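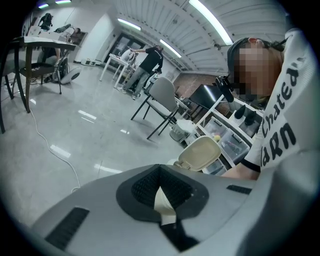 工单主题：Gurklow 接 Lindeo 同步后琶音器跳拍，偶尔有音符挂住不放，另外第 6 声部调音失败

状态：已解决（客户同意公开，供其他用户参考）
产品：Gurklow 复音模拟合成器，键盘版
相关设备与软件：Furkia MIDI 接口，Lindeo 编曲软件，Farquharson 机架混音器
处理人：Kimie Oda
分类：MIDI 时钟 / 音符挂起 / 自动调音

客户首次来信（昵称：慢板）

支持团队的各位好，

先说一句，这台 Gurklow 我已经用了好几年，感情很深，写这封信完全没有抱怨的意思，就是想请各位帮我一起理一理，我自己实在理不出头绪了。信可能会有点长，请多包涵，我这人写东西一向收不住。

情况是这样的。我十月里重新整理了家里的小工作间，把原先散在两张桌子上的设备都归到了一起，顺便也把 Lindeo 升级到了新版本，Gurklow 的固件也一并更新了（我知道你们肯定要说不该一次动这么多东西，我太太也是这么说的）。整理完以后，单独弹 Gurklow 一切都好，声音还是那个声音，低音区那种厚厚的、有点毛边的感觉我怎么听都听不腻。可是一旦让它跟着 Lindeo 的时钟走，琶音器就开始不听话了：弹一个和弦按住，前面几小节规规矩矩，然后忽然会有一个音提前蹦出来，像是有人在后面推了它一把，接着又恢复正常，过一阵再来一次。

更让我头疼的是挂音。有时候手已经离开键盘了，某一个音还在响，一直响，非得按面板上的全部静音才停。有一回我正在给朋友的短片配一段很安静的铺底，录到最后渐弱的地方，忽然一个中音区的音就挂在那里不走了，整条作废。那条其他地方弹得真不错，可惜得很。

还有一件事，不知道和上面有没有关系，也一起说了吧。开机跑自动调音的时候，第 6 声部会报失败，面板上那个声部的灯一直闪。再跑一次有时候就通过了，有时候还是不行。通过了以后听起来也没有什么问题，只是我心里总是惦记着。

我的连接是这样：电脑通过 USB 接 Furkia，Furkia 的第一个输出口用五针线接 Gurklow 的输入，Gurklow 的输出再用五针线接回 Furkia 的输入，这样我可以把 Gurklow 当主键盘用。另外 Gurklow 的 USB 口也插在电脑上，更新固件的时候插的，后来就一直没拔。音频走 Farquharson 的两个通道，立体声。

Furkia 上还挂了别的东西，一台鼓机和一个老的音源模块，鼓机没有出过问题，模块平时不太用。

谢谢你们有耐心读到这里。

慢板

Kimie Oda 回复

慢板您好，

谢谢您写得这样详细，一点也不嫌长，我反倒要感谢您，很多来信只有一句“不同步了怎么办”，我们得来回问上好几轮才能问到您一封信里就写清楚的东西。那条录坏的铺底真是可惜，渐弱的地方挂音，我光是读着都替您心疼。

我先把您说的几件事拆开来看，免得互相搅在一起：

琶音器跟随外部时钟时跳拍
松开琴键以后音符仍然持续
开机自动调音时第 6 声部报失败

前两件很可能是同一个来源，第三件我倾向于分开处理，它多半属于机器内部的事情，跟时钟没有什么关系。我们先把前两件解决掉，再回头看第三件，您看这样好不好？

读您的连接方式时，我注意到 Gurklow 同时有两条路通到电脑：一条是五针线经过 Furkia，一条是它自己的 USB。如果 Lindeo 里两个端口都打开了时钟输出，Gurklow 就会收到两份时钟。它的固件里有一个设置决定听哪一份，更新之后这个设置会回到默认值，也就是“自动”。“自动”的意思是哪个口先来消息就听哪个口，听上去很聪明，可是两个口都在不停地来消息，它就会在两边之间摇摆，这时候琶音器提前蹦出一个音是很典型的表现。

所以想请您先做这样几步，慢慢来，不着急：

第一步，把您现在的音色库备份一份。菜单里选“存储”，再选“全部导出”，用 Lindeo 或者任何能收系统专用信息的小工具收下来都可以。

第二步，关掉 Lindeo，把 Gurklow 的 USB 线从电脑上拔下来，五针线全部保持不动。

第三步，在 Gurklow 上按住“全局”键，转到“时钟来源”这一页，把“自动”改成“五针输入”。改完要按一下“写入”，屏幕上出现“已保存”再退出来，单单转过去是不会存的，这一点我们的说明书写得确实不够显眼，我已经跟写文档的同事提过了。

第四步，重新打开 Lindeo，新建一个空工程，不要用您原来的工程。里面只放一条 MIDI 轨，输出给 Furkia 的第一个口，打开时钟发送，按播放，然后在 Gurklow 上按住一个和弦，让琶音器跑 20 分钟。

跑的时候您可以去泡杯茶，不必一直盯着，不过最好用 Lindeo 录下音频，回头在波形上找跳拍比用耳朵等要轻松得多。

跑完了请告诉我结果，跳没跳、挂没挂，都请写上。如果方便，也请告诉我 Lindeo 里“同步”那一页现在都勾了哪些端口。

祝好，
Kimie Oda

慢板回复

Kimie 您好，

收到您的回信真高兴，尤其是那句“慢慢来，不着急”，我读了两遍。

我照着做了。备份花了一点时间，因为那个导出第一次没收全，工具显示收到的文件比应有的小，我又来了一次才好。时钟来源那一页果然是“自动”，我改成了“五针输入”，按了写入，也看到了“已保存”。要不是您提醒，我一定是转过去就退出来了，我这人就是这样，总以为机器知道我在想什么。

空工程跑了 20 分钟，音频也录了。我把波形放大了从头看到尾，一次跳拍都没有！每个音都老老实实地在格子上，看得我心情舒畅。我又不放心，多跑了一遍，仍然没有。所以跳拍这件事，我想您是说中了。

Lindeo 的“同步”页里，原来勾着的是 Furkia 的第一个口、第二个口，还有“Gurklow USB”。最后这个我完全没有印象自己勾过，可能是升级以后新端口自动勾上的，也可能是我哪天晚上困了手滑。现在 USB 线拔了，那一行变成灰色的。

可是挂音还在。空工程里没有出现，但是我打开原来那个工程，用 Gurklow 的键盘弹，弹了没多久就又挂了一个。我记下了当时的情形：我在弹一段比较密的和弦，右手快速重复同一个音，松手以后那个音没有停。面板上看，有两个声部的灯同时亮着，可是我只弹了一个音。这个细节以前我没有留意过，不知道有没有用。

还有，挂音的时候我觉得声音比平常要厚一些，有一点点像加了合唱，起初我还挺喜欢的，以为是这台琴老了以后更有味道了，现在想想可能是自作多情。

慢板

Kimie Oda 回复

慢板您好，

跳拍解决了，太好了！您还多跑了一遍，这种习惯我真想推广给所有人（包括我自己）。

您说的那个“两个声部的灯同时亮着”非常有用，有用极了，声音变厚也是同一件事的另一面。我来解释一下我的想法。

您把 Gurklow 当主键盘用，这时候手指按下一个键，琴会做两件事：一是自己发声，二是从输出口把这个音符送出去，经过 Furkia 进到 Lindeo。如果 Lindeo 里那条轨开着监听，它会把收到的音符再从输出口送回给 Gurklow，琴就又响了一次。同一个音响两次，占两个声部，两份之间隔着一点点延迟，听起来就厚厚的，像合唱。很多人第一次碰到都觉得好听，您绝对没有自作多情，我当年在自己的琴上也这样弹了好一阵子才发现。

至于为什么会挂住：快速重复同一个音的时候，自己发出的那份“松开”和绕了一圈回来的那份“按下”有可能交错到达，于是某个声部收到了按下，却等不到属于它的松开。您弹得越密，越容易碰上。

解决的办法很老，几乎每台带键盘的合成器上都有，就是把“本地控制”关掉。关掉以后，键盘和发声部分在琴里面就断开了，键盘只负责往外送音符，发声只听外面送进来的，声音就只有一份。

请您这样做：

在 Gurklow 上按住“全局”键，转到“本地控制”，改成“关”，再按“写入”。

这时候如果 Lindeo 没有开，您按键盘是没有声音的，请不要慌，这是正常的。每年都有人写信来告诉我们琴哑了，我们都会先问一句本地控制。

打开您原来的工程，选中给 Gurklow 用的那条轨，确认输入是 Furkia 的输入口，输出是 Furkia 的第一个输出口，监听打开。

再弹同样的一段密集和弦，看看灯。

另外有一个地方想请您看一眼：Furkia 自己的控制面板里有一个“直通”选项，打开时它会绕过电脑，把输入口收到的东西直接转给输出口。如果这个也开着，您就算关了本地控制，还是会收到两份，一份从直通来，一份从 Lindeo 来。请把它关掉，或者至少把第一个输出口从直通里去掉。如果您有时候想不开电脑直接弹鼓机或者模块，可以只留它们那几个口。

做完以后请弹上一阵，按平时的方式弹就好，不用刻意。

Kimie Oda

慢板回复

Kimie 您好，

今天晚上有了一个大进展，还有一个小惊吓，我按顺序说。

我先关了本地控制。按下键盘，没有声音，虽然您已经打过招呼了，我还是愣了一下。然后开了 Lindeo，有声音了。弹密集和弦，看灯，还是两个一起亮！我当时心里一沉，差点就要给您写信了，后来想起您信里还有后半段，就去找 Furkia 的控制面板。找了半天，原来它在升级系统以后被收到一个我从来不打开的文件夹里去了。打开一看，“直通”开着，四个口全都勾着。

我把第一个口去掉，再弹，一个音一个灯，干干净净。合唱的感觉也没有了，老实说刚开始有点不习惯，觉得声音瘦了，可是弹了一会儿就觉得这才是我熟悉的那台琴。以前那些老录音里就是这个声音，不知道从哪一天起悄悄变厚了，我竟然没有察觉。

然后是小惊吓。我弹得正高兴，想换个音色，在 Gurklow 面板上按了程序切换，结果鼓机也跟着换了一套鼓！我赶紧看了一下，鼓机还留在直通里，它又恰好在听所有的通道。我把鼓机的接收通道改成了它自己的那一个，就好了。这个跟您没有关系，纯粹是我自己以前没设好，写在这里是想着如果别人看到这个工单，也许用得上。

今晚弹了很久，没有挂音。我打算再用几天，把那条铺底重新录一遍。

对了，有一个问题想请教：关了本地控制以后，如果我想不开电脑，就坐下来随手弹一弹，每次都要进全局菜单去改吗？我早晨有时候会弹一会儿再去上班，那个时候不太想开电脑。

慢板

Kimie Oda 回复

慢板您好，

您找到直通的那一段我读得很开心，鼓机换鼓的那一段也是。多谢您把它写出来，“听所有通道”这个设置给很多人惹过小麻烦，出厂时它是为了让大家插上就能响，用久了、设备多了，就该给每台东西分好自己的通道。

您问的早晨弹琴的事，有两个办法，您挑顺手的用。

一个办法是用快捷键。按住“移位”再按“保持”，可以临时把本地控制打开，屏幕角上会出现一个小小的 L。这个改动只在这次开机期间有效，关机以后又回到您写入的设置，也就是“关”。早上按一下，弹完关机，晚上开了 Lindeo 照常用，什么都不必改回去。

另一个办法是在 Lindeo 里设。工程设置的“外部乐器”里有一项“启动时发送本地控制关”，退出时会再发一条“本地控制开”。这样 Gurklow 里写入的可以一直是“开”，由 Lindeo 来管。听上去更省事，不过万一 Lindeo 没有正常退出，那条“开”就发不出来，您第二天早上会以为琴又哑了。我自己用的是第一个办法。

现在我们来看第 6 声部吧，我没有忘记它。

自动调音的时候，机器会让每个声部依次发声，量它的频率，再算出一张修正表。报失败的意思是某一个声部的读数超出了能修正的范围，或者几次读数之间差得太多，机器不敢相信。您说再跑一次有时能通过，通过以后听起来也正常，这让我觉得比较像是读数不稳，振荡器本身坏掉的可能性倒不大。

想先请教您几件小事：

您通常开机以后多久跑自动调音？琴是冷的时候跑还是用了一会儿以后？
整理工作间的时候，琴有没有挪过位置，是搬的还是推的？
现在琴的后面或者下面，有没有紧挨着什么会发热的东西？

另外请您做一个小测试。开机，什么都不要按，放着预热 30 分钟，然后跑自动调音。记下结果。隔一会儿再跑一次，再记。这样跑上几次，把每次哪个声部失败写给我就行。跑之前请把音频线留着不动，Farquharson 上把 Gurklow 那两个通道拉下来，调音时的那串声音不太悦耳，尤其是晚上，邻居不一定像我们一样喜欢它。

Kimie Oda

慢板回复

Kimie 您好，

快捷键我试了，屏幕角上那个 L 小得可爱，我戴上眼镜才看见。今天早上就用它弹了一会儿，咖啡都放凉了。

关于调音，我来逐条回答。

我以前是一开机就跑的。买琴的时候店里的人说开机先调音，我就一直这么做，他大概没有说要先等一等，或者说了我没有听进去，毕竟那天我光顾着高兴。

琴是搬的，我和我太太一人抬一头，从窗边的桌子搬到靠墙的架子上。中间在门框上碰了一下，很轻，我当时还检查了外壳，没有看到痕迹。这件事我上封信没有提，不是想隐瞒，是真的忘了，您问起来我才想起来那一声“咚”。

发热的东西，有。架子上琴的下面一层就是 Farquharson，它的顶盖摸上去挺暖和的，热气正好往上走。我把手伸到琴底左边试了试，比右边暖。

测试结果是这样的：预热 30 分钟以后第一次跑，全部通过。我很高兴，以为就这样好了。隔了一会儿再跑，第 6 声部失败。再跑，通过。再跑，又失败。其他声部从来没有失败过，一直是它。后来我又有个小发现，跑的时候我无意中把胳膊搭在了琴的左侧面板上，那次就失败了，我拿开再跑就通过。我又试着搭上去，又失败。我想这个大概很要紧，赶紧来告诉您。

我有点担心是不是那一声“咚”造成的。如果是，那完全是我自己的责任，该付的维修费我会付的，请直说就好。

慢板

Kimie Oda 回复

慢板您好，

先请您放宽心，我读完您的信以后心里反而踏实了。胳膊搭上去就失败，拿开就通过，这样的故障是最愿意跟人合作的那一种，怕就怕那种怎么碰都不出来、一转身就出来的。

Gurklow 的声部是分在几块子板上的，第 6 声部所在的那块在机箱左边，靠近侧板，用一条扁排线接到主板。这条排线的插头是直插的，两边没有锁扣，搬动或者磕碰以后有可能松出来一点点，面板受力时机箱稍微变形，接触就不好了。这是我们早期批次里见过的情况，后来的批次在插头上加了固定夹。

底下有热源也会让读数飘，但是热的影响是慢慢来的，一般也会连累到旁边的声部，不会跟着您的胳膊走。所以我猜主要是排线。不过 Farquharson 还是请您给它和琴之间留出些空隙，或者干脆换一层，夏天的时候两台机器都会感谢您。

接下来有两条路。

您可以把琴送到授权维修点，由他们打开来插紧排线、加装固定夹，再做一次完整校准。夹子是免费的，您这台的序列号在免费加装的范围之内，我已经在系统里查过了，跟磕没磕那一下没有关系，请不要放在心上。

或者，如果您自己有一点动手的经验，也愿意打开底板，我可以把夹子寄给您，附一份图解。这件事本身不难，但是里面有电源部分，我必须把注意事项说在前面：关机，拔掉电源线，拔掉以后再等上一段时间才能开盖；电源板那一角有一块透明的罩子，罩子无论如何都不要拆；碰电路板之前先摸一下机箱的金属部分，把身上的静电放掉；有防静电腕带就更好了。如果您读到这里觉得有一丝犹豫，就请送维修点，一点都不丢人，我也有不敢自己拆的琴。

您想走哪一条，告诉我就行。

Kimie Oda

慢板回复

Kimie 您好，

我犹豫了一个晚上。年轻的时候我修过收音机，也焊过几个效果器踏板，后来手没有以前稳了，眼睛您也知道，连那个 L 都要戴眼镜才看得见。可是我又实在舍不得让琴离开家去维修点待着，那条铺底还等着它呢。最后我太太说，她来举手电筒，我来动手，两个人一起，慢慢弄。

所以请把夹子寄给我吧，地址和注册信息里的一样。注意事项我抄在了一张纸上，会贴在架子旁边。

慢板

Kimie Oda 回复

慢板您好，

夹子已经寄出了，一个小信封，里面有两枚，一枚用，一枚备着，它们很轻，掉在地毯上很难找，我深有体会。图解我也一并发到您的邮箱了，寄的信封里还有一份印好的。

我把步骤在这里也写一遍，方便以后看到这个工单的朋友了解大概，真要动手请以图解为准，没有收到夹子和图解的朋友请先联系我们。

先把音色库再备份一次。

关机，拔电源线、USB 线、五针线和音频线，全都拔掉，线头上贴个小标签，装回去的时候会谢谢自己。

桌上铺一块厚毛巾，把琴面朝下放在毛巾上，旋钮的位置要用毛巾卷在两头垫高，别让重量压在旋钮上。

底板的螺丝长短不同，靠近前沿的短，后沿的长，请分开放。把长螺丝拧到短螺丝的位置会顶到键盘支架，有几个键就会按不到底。

底板打开以后，从后方看过去找到标着“V6”的子板（琴是翻过来的，左右会反，请认字，别认方向）。扁排线的红边对着插座上印的小三角。

先不要拔。用两个拇指在插头两端均匀地往下按，感觉到它落到底为止。如果原来就松，您会感觉到它往下走了一小段。

把夹子从插头上方横着扣下去，两边各有一声轻响。

检查一下周围有没有被碰到的线，把底板装回去，螺丝都带上以后再逐个拧紧，不要太用力，底板的螺纹是攻在铝件上的。

翻回来，接上线，开机，预热，然后跑自动调音。

过程中有任何一处和图解不一样，请停下来，拍张照发给我，我上班时间都在。

Kimie Oda

慢板回复

Kimie 您好，

装好了！

我从头讲。信封昨天收到，我们吃过晚饭开始动手，花了近两个小时，其中有很大一部分是在铺毛巾和分螺丝。我太太的手电筒举得非常稳，比我预想的专业得多，她还负责念您的步骤，念到“认字，别认方向”的时候我正好认错了方向，指着另一块板子说就是它。她让我把板子上的字念出来，我一念，果然不对。

找到 V6 以后，我用拇指一按，它真的往下走了一小段！那个手感我现在还记得。原来它一直就那么半插着，每天还能给我唱歌，也是难为它了。夹子扣上去，两边各响了一声，和您写的一模一样。

螺丝我分了两个碟子放，装的时候还是差点拿错，幸好碟子一个是白的一个是花的。

装回去，接线，预热，跑自动调音：通过。胳膊搭上去再跑：通过。我太太把胳膊也搭上去，再跑：还是通过。一共跑了 6 次，全都通过了，面板上没有一个灯在闪。

Farquharson 我挪到了最下面一层，中间空出来的那层放了乐谱。线稍微短了一点，换了两根长的。

只有一个小地方想跟您确认：装回去以后，我觉得滤波器开得很大的时候，第 6 声部好像比别的声部亮那么一丁点。也可能是心理作用，因为我现在老是盯着它听。

慢板

Kimie Oda 回复

慢板您好，

您和您太太真是太棒了，请替我向她问好，我们支持组里几个人都读了您的信，读到搭胳膊那里大家都笑了，笑完都说这个测试方法应该收进内部手册。

您说第 6 声部亮一点，我相信您的耳朵。自动调音修的是振荡器的音高和滤波器的截止频率，可是滤波器那一部分只在“完整校准”里做，日常的调音为了快，是沿用旧的滤波器修正表的。您的旧表是排线接触不好的时候存下来的，第 6 声部那一栏可能有些偏，现在接触好了，旧的修正就有点过头，听起来就亮了。

请在琴充分预热以后，按住“全局”转到“校准”，选“完整”，按“写入”确认。它会跑得比日常调音久，中途请不要动旋钮和弯音轮，也不要搭胳膊（这次是认真的）。跑完会自己重启。

之后可以这样比较：选一个初始音色，滤波器开大，共鸣关掉，声部模式改成“轮流”，反复按同一个键，它会从第一个声部轮到最后一个再回来，听听有没有哪一个特别跳出来。模拟机器的各个声部之间总会有一点点差别，轻微的不一样是正常的，也是很多人喜欢它的缘故。如果明显到在曲子里都听得出来，就再写信给我。

Kimie Oda

慢板回复

Kimie 您好，

完整校准跑完了，用“轮流”听了好几圈，现在我闭着眼睛分不出哪一个是第 6 声部了。我太太也分不出来，不过她说她本来就分不出来。

铺底重新录好了，昨晚录的。渐弱的地方干干净净，尾巴一直拖到听不见为止。朋友说比上次那条还好，我觉得他没有听过上次那条，只是客气，但我还是很高兴。

还剩一件小事，我把 Gurklow 的 USB 线又插回去了，因为想用 Lindeo 的音色管理。时钟来源还是“五针输入”，Lindeo 的同步页里“Gurklow USB”那一行我去掉了勾。用到现在没有跳拍。这样可以吗？

慢板

Kimie Oda 回复

慢板您好，

可以的，这样正好。USB 只用来管音色，时钟和音符都走五针，各走各的路。还请您再看一下 Lindeo 里那条轨的输入，如果选的是“全部输入”，请改成只收 Furkia 的输入口，否则 USB 那边也会把键盘的音符送进来，又变成两份。以后再更新固件的话，更新完请到全局菜单里看一眼时钟来源和本地控制，这两项都会回到默认值。我们已经把它提给了开发组，希望之后的版本能保留用户的设置，具体哪一版我现在还不敢答应您。

工单我先设成“已解决”，它会保持可回复的状态，有什么不对劲随时接着写就行，不用另开。

祝您早晨的咖啡这次能趁热喝，
Kimie Oda

慢板回复

看过了，原来选的正是“全部输入”，已经改好。谢谢您，Kimie，也谢谢支持组的各位。备用的那枚夹子我收在放拨片的小盒子里了。

慢板

处理记录（内部摘要，随工单公开）

跳拍：Gurklow 固件更新后“时钟来源”恢复为“自动”，同时从五针与 USB 收到 Lindeo 时钟。改为“五针输入”，并在 Lindeo 同步页取消 USB 端口。
挂音：本地控制开启，Lindeo 监听回送，加上 Furkia 直通，音符重复。本地控制改为“关”，第一个输出口移出直通，轨道输入限定为 Furkia。
第 6 声部调音失败：V6 子板排线松动。客户自行插紧并加装固定夹，之后做完整校准。
附带：鼓机接收通道由全部改为单独通道；Farquharson 移离琴底。
文档待办：“写入”步骤的说明需要更醒目；更新固件后会恢复默认值的项目，列入更新说明。

相关条目

Gurklow 键盘没有声音时先检查本地控制
如何在 Lindeo 中收发 Gurklow 音色库
Furkia 控制面板在系统升级后找不到
申请 V6 排线固定夹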